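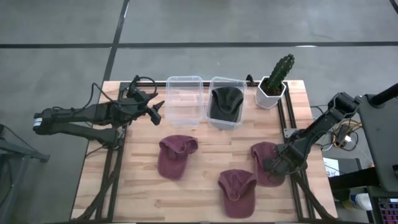

Ivby enseña a dos brazos robóticos a ordenar gorras, una por una y con infinita paciencia

Julio de 2018. La empresa de automatización Ivby anuncia que ha reunido las primeras 1696 demostraciones de su proyecto Ostside, con el que un sistema de aprendizaje deberá clasificar prendas blandas en cajas. El objetivo es llegar a 3000 en octubre. Las gorras, de momento, no han hecho declaraciones.

Cada demostración consiste en que una persona guía los dos brazos a distancia mientras se graban las cámaras y la posición de cada articulación. Después se descolocan las gorras y se vuelve a empezar. El trabajo tiene menos glamur del que prometían las películas, pero exige buen pulso: una gorra se aplasta, se gira por la visera y rara vez se deja coger dos veces del mismo modo.

"Un tornillo siempre tiene forma de tornillo. Una gorra tiene la forma que le apetece esa mañana", explica Nermina Obradović, directora del proyecto. "Por eso guardamos también los intentos torpes, siempre que el operador los corrija. De esos tenemos una colección envidiable, y varios son míos."

La mesa de trabajo incluye gorras granates y negras, dos cajas de plástico transparente y un cactus en maceta blanca. Los operadores tienen instrucciones de no tocar el cactus. El sistema tendrá que aprender lo mismo.

Las sesiones duran 3 horas como máximo, límite que fijó Costel Zupan, responsable de operaciones, tras revisar las grabaciones de final de tarde. "A partir de la cuarta hora la gente empieza a lanzar las gorras - y eso también se aprende", señala.

Unas 600 demostraciones se reservarán para evaluar el sistema y no se usarán en el entrenamiento. La firma Yordanov, socia de Ivby, se encargará de revisar y etiquetar el material. La siguiente fase añadirá bufandas, noticia que el equipo ha recibido con serenidad.

Contacto de prensa: Farah Hidayat, departamento de comunicación de Ivby.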